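Neulich hat mich Eyerusalem gefragt, warum auf meinem Arbeitstisch eigentlich nichts klappert, wegrollt oder zerkratzt. Die Antwort ist ziemlich unspektakulär: Ich habe den Tisch mit Filz bezogen. Grau, fein, ein bisschen meliert, und ich würde es sofort wieder so machen! Weil sie es jetzt nachbauen will (und Nanna Grímsdóttir gleich mit), schreibe ich einmal auf, wie ich vorgehe.

## Was du brauchst

- Filz oder kurzfloriger Nadelvlies-Teppich, 3 bis 4 mm dick, rundum 5 cm größer als die Platte
- doppelseitiges Teppichklebeband, wieder ablösbar
- Cuttermesser mit frischen Klingen (Mehrzahl!)
- Stahllineal, möglichst lang
- Fusselrolle oder Staubsauger mit Polsterdüse
- ein Stück glattes Holz oder eine alte Tapezierrakel

Mein Filz ist die Sorte »Cunance« und lag als Reststück im Laden. Auf die Farbe würde ich ruhig etwas Zeit verwenden. Reines Mittelgrau sieht auf dem Tisch gern nach Büroflur aus, meins hat einen Stich ins Grünliche und Bläuliche, und damit kann ich gut leben. Schwarz hatte ich vorher — nie wieder, da sieht man jeden Krümel.

## Schritt 1: Auslegen und liegen lassen

Filz von der Rolle will sich einrollen, und zwar hartnäckig. Also ausbreiten, mit der schöneren Seite nach oben, und mindestens über Nacht liegen lassen. Im Januar, als ich den ersten Tisch gemacht habe, war es im Zimmer so kalt, dass ich zwei Nächte gebraucht habe. Bitte nicht bügeln! Habe ich probiert, die glänzende Stelle ist immer noch da.

Die Platte wischst du in der Zwischenzeit mit etwas Spülmittel ab und lässt sie richtig trocknen. Fettflecken sind der Hauptgrund, warum sich später die Ecken lösen.

## Schritt 2: Kleben

Ich klebe einen Rahmen aus Band ungefähr zwei Fingerbreit vom Rand und dann noch ein großes Kreuz durch die Mitte. Vollflächig kleben geht auch, aber dann kriegst du den Filz nie wieder sauber runter. Schutzfolie erst an einer kurzen Seite abziehen, Filz andrücken, und dann Stück für Stück weiter, immer von der Mitte nach außen streichen. Nicht ziehen! Gezogener Filz schrumpft zurück, und dann fehlt dir am Ende genau der halbe Zentimeter, den du gebraucht hättest.
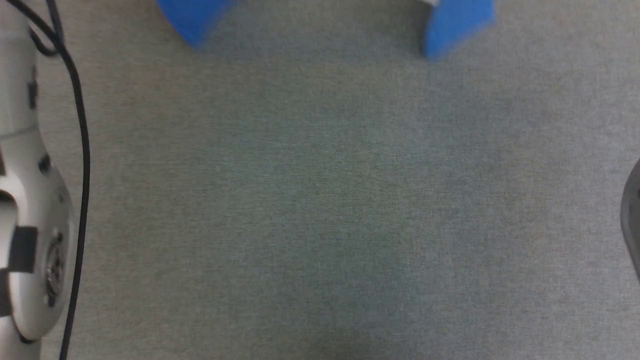

Wenn alles liegt, fährst du mit dem Holzstück noch einmal kräftig über die ganze Fläche. Kleine Beulen verschwinden meistens von selbst, größere musst du noch einmal anheben. Das Band macht das ein- oder zweimal mit, danach lieber einen neuen Streifen nehmen.

## Schritt 3: Kanten schneiden

Jetzt das Lineal an die Kante, fest aufdrücken und in mehreren leichten Zügen schneiden. Wer mit einem einzigen Zug durchwill, bekommt Fransen. Nach jeder langen Seite breche ich eine Klinge ab, das klingt übertrieben, macht aber wirklich den Unterschied. An den Ecken schneide ich erst gerade und runde dann mit einer scharfen Schere nach.

## Schaumstoff dazu

Was sich auf Filz prima macht, sind Schaumstoffblöcke als Stützen oder Ablage. Sie rutschen darauf deutlich weniger als auf Lack, und ein kräftiges Blau findet man auf dem Grau auch ohne Brille wieder. Meine Blöcke bewahre ich am Rand auf und halte die Mitte möglichst frei, sonst hat man einen schönen großen Tisch und arbeitet auf einem Fleckchen wie auf einem Frühstücksbrett.

Zum Zuschneiden von Schaumstoff nehme ich ein langes Brotmesser ohne Druck, nur mit Geduld. Schrägen zeichne ich auf beiden Seiten an, sonst läuft der Schnitt weg.

## Pflege

Einmal die Woche absaugen, zwischendurch die Fusselrolle. Flüssigkeiten sofort abtupfen, nicht reiben. Heißkleber lässt sich nach dem Aushärten meistens abzupfen (Kühlakku drauflegen hilft), Sekundenkleber leider nicht, da bleibt ein harter Fleck. Für solche Arbeiten lege ich inzwischen ein Stück Backpapier unter.

Bezahlt habe ich für Filz und Band zusammen weniger als für eine große Schneidematte. Den Rest vom Filz hebst du am besten auf, für Stuhlbeine reicht er noch lange.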